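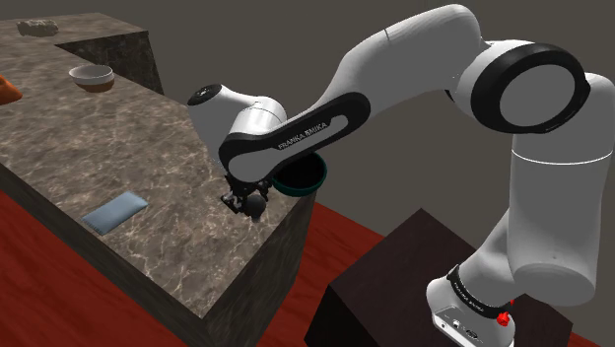 Lectura: 2 min

Tema 4. Superficies de trabajo en la cocina doméstica

La encimera se elige antes que los muebles altos. El grueso habitual del tablero Plimel es de 30 mm — con canto recto — y admite fregadero bajo encimera.

Piedras calizas y ácidos
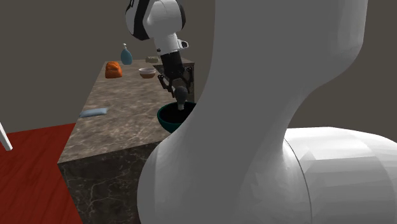
El mármol es carbonato cálcico y reacciona con el limón y el vinagre. La mancha mate que queda no se limpia, se pule. En una isla con tablero de aspecto marmóreo, como la de la imagen, conviene preguntar primero si es piedra o imitación. El sellador se renueva según la ficha del fabricante.

Para el jueves: leer la ficha 2 de Gerkico.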